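Multedbridge respite care diaries: read me first

Hi, I'm Jennylyn Ambrosio and I look after this little dataset. It holds 211 diary entries written by family carers at the Nonville day centre, all of them looking after someone with dementia. I began typing them up in November and they're finally in one file, hooray!

Each row has a date, a carer code and the entry itself (spelling left as it was). 162 entries mention sleep, so there's a column for that too. Anything over 200 words is split in two, sorry if that's a pain.

Please don't try to work out who anyone is. The Didcombe entries are still missing, and I haven't checked the last 40 rows for names, so go carefully with those.
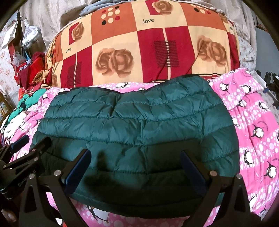 Teal quilted jacket on a penguin-print blanket.

Last updated 7th April. Spot a mistake? Drop me a line!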